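Likbridge Grippers: Your Questions

Do I need a whole robot to get started?
Not at all! We began with a pair of hand-held grippers, and a spare room with a desk in it is plenty of workshop. You do the reaching and the pinching yourself, and the arm can come later (ours took until August).
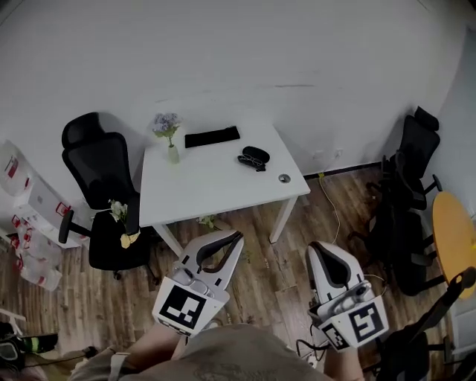 Both grippers held out toward the desk, glasses and vase on top.

What should I practice on?
Whatever you have lying about, really — a glasses case, flowers, a bit of packaging. I'd plan on 100 tries before you judge your finger pads.

Mine feel stiff. Did I build them wrong?
Probably not, bless you. Back the hinge screws off a little and try again, and write to Angelica if they still stick.

Contact: Angelica Lumanlan | © Likbridge | Back to top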